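Robot Learning at Tratstead: Notes for Week 3, Gathering Demonstrations in Simulation

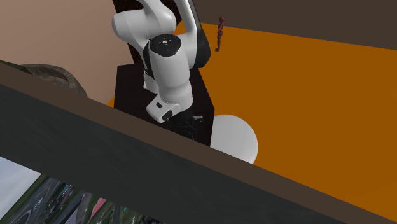 1. Where we've got to

Welcome back, everyone, and thank you for the very good questions after the last session (I've tried to work the answers in as we go, so if a paragraph seems to be talking to you in particular, it probably is). We have spent a fair while on what a policy is and how it might be fitted. Now we come to the part that takes up most of the hours in any real project, which is getting hold of the examples in the first place.

By an example, or episode, I mean one complete recorded attempt at a task: the camera views at each time step, the joint positions, the state of the gripper, and the command that was sent. The learner gets nothing else. If your reason for steering wide of an obstacle was something you could see on your own monitor and the recorded cameras couldn't, the learner will have a dreadful time working out why you did it.

2. Why we begin in the simulator

We'll be collecting in Trarkavdale, our simulated workspace, before anybody books time on the lab arm. A simulated arm can be reset in a moment and crashed as often as you like, and I do encourage you to crash it a few times early on, just to get it out of your system! You also get the true position of every object for free, which is lovely for checking labels.

The price is that the simulator is only as varied as we make it. Some of you have noticed that the scenes look a bit odd, with a plain white arm on a black pedestal, big slabs of flat orange, and here and there a patch of street photograph where you'd never expect one. We change colours, textures and background shapes between scenes on purpose. A learner that has only ever seen one tidy grey bench will happily decide that the greyness matters, and then you have to start again.

Viewpoint is varied as well. In some scenes a large dark beam sits very close to the viewer and hides a good deal of what's behind it, including part of the white disc beside the pedestal. Please don't throw these scenes out. Partial views are common enough on real equipment, and we'd like the learner to have met a few.

3. How many, and of what kind

Last April's class finished with 317 usable episodes between them, and the policy trained on those was respectable on the reaching task and rather poor on placing. When we went back through the recordings, most of the placing episodes started from nearly the same pose. It was a lot of data saying much the same thing over and over.

So this year each pair will record 60 episodes, spread as follows:

- Vary the starting pose of the arm every time, including folded poses with the gripper hanging low near the pedestal.
- Change the scene after every three episodes. The Gasser script will do this for you if you leave it running.
- Swap operators halfway through. People have habits, and a learner picks them up faster than you'd think.
- Keep the slow, slightly clumsy episodes so long as they finish the task. Recoveries are worth having.

4. What to discard

Discard an episode if the recording stops early, if the camera stream and the joint log have drifted apart by more than two time steps, or if the arm passes through a solid object. That last one happens now and again with thin shapes, so do play back anything that went near a hanging strand or the edge of a slab.

Write down what you discarded and why, even if it's only a word or two. A short, untidy log is perfectly fine by me.

5. Before the next session

Read the Curell notes on time alignment (the first half will do, the second gets heavy going). Upload your episodes and your discard log to the class folder by 28th June. If the upload stalls, which it does with the larger files, split the folder in two and try again, and come and find me in the lab if that doesn't help. I'm generally there with the kettle on.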